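4.2 Effect of source texture on encoding quality

The second set of tests examined how the surface detail of the source affects the size and clarity of the encoded file. Earlier work in this project (Section 3) used film transfers only, and Echeverri and Kolář noted that such material hides small encoding faults beneath its own grain. For the present tests, 717 short clips were drawn from the Bromalside home video collection and converted to MP4 with the Baumgart encoder. Each clip was encoded at 2,466 kilobits per second and again at 800 kilobits per second, with all other settings left at their default values.

Clips were sorted by hand into six texture groups before encoding. The groups ranged from flat painted walls to grass, hair, and soft fabric. Sorting was carried out by two readers working apart, and clips on which they disagreed were passed to a third. Soft fabric proved the hardest group to define — printed cloth contains both fine pile and broad areas of even color, and the encoder treats the two very differently.

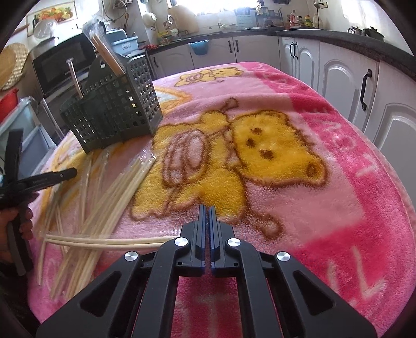
Figure 6. Fuzzy pink blanket with a printed yellow cartoon bear, with a black gripper in the foreground.

At the higher rate, viewers in the Trurnby panel could seldom tell the encoded clips from the source. At the lower rate, loss of detail was reported most often for grass and soft fabric, where fine texture was replaced by smooth patches that shifted from one keyframe to the next. Flat surfaces held up well, apart from visible banding in dim rooms. Two-pass encoding reduced the shifting but did not restore the lost texture.

Deinterlacing was a further source of error. Clips taken from older discs showed combing along moving edges when the filter was set to automatic, and these were encoded a second time with the filter forced on. The scores reported in Section 4.3 are those of the second encoding.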